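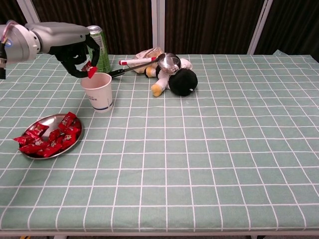

Sorting practice at our Drinen workroom: one wrapped candy, one paper cup.

Dekdale is hiring a Packing Line Partner

We've been filling gift cups and party bags by hand for years, and our packers are very, very good at it (and very tired in the wrists by October!). This year we're bringing in robot arms for the pick-and-drop work, and we'd love someone friendly and patient to help our crew of 10 settle in alongside them.

You'll set out the trays, teach the arm new items, note down its fumbles and have a good natter with the packers about what's working and what's driving them up the wall. Everyone keeps their hours, and the final check stays with people.

No robotics background needed, as we'll train you over 7 weeks on full pay. Shifts start at 7 a.m., and yes, the kettle's already on by then.

Send a resumé and a few lines about yourself to Kartini Hartono at Dekdale, quoting job 976.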